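About Talton Woodcraft School
2 min read
Print | E-mail

Hi, I'm Madalena Cunha, and I run Talton, a little woodworking school in Velthorpe. I started it with eight students and one very tired band saw! These days we get some 30 people a term (beginners mostly, plus a few who keep coming back for the coffee), and Armindo Aguiar teaches the evening joinery class, which fills up fast.

We make stools, trays, bookshelves, the odd toy box. You don't need your own tools and you don't need to know a chisel from a screwdriver. Bring old shoes and a snack, and tie your hair back if it's long. Classes start at 6:30 and we're usually sweeping up by nine, unless somebody's glue-up goes sideways.

We close for most of June so I can see my mother. Otherwise come by and say hello, the kettle's on!

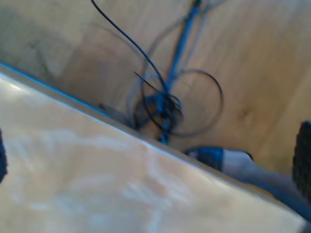 A pale board and plenty of cables at Talton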